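December 12, 2024

Marbling day two. I mixed the size last night with the Otatska powder (thicker than the September batch, about 20 grams to the liter) and left it covered so the bubbles could work their way out. Much better! Léonie Arnaud said to skim it with newspaper strips before every single sheet, and I got lazy after the fourth one and paid for it with a big pale blotch right across the blue.

Colors: the Garero indigo spreads like crazy, the ochre just sinks and sulks at the bottom. One drop of ox gall fixed it, two drops and it shoved everything else to the edges. Alum on the paper first, always, and mark the back in pencil (I mixed up three sheets again).

We have 19 keepers drying on the line. Inès wants the combed ones for her notebook covers, fine by me, I like the plain stone pattern best anyway. Still need to try the heavier paper, and ask her where she put the wide comb.

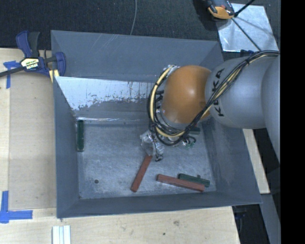
Gray metal bin on the wooden tabletop.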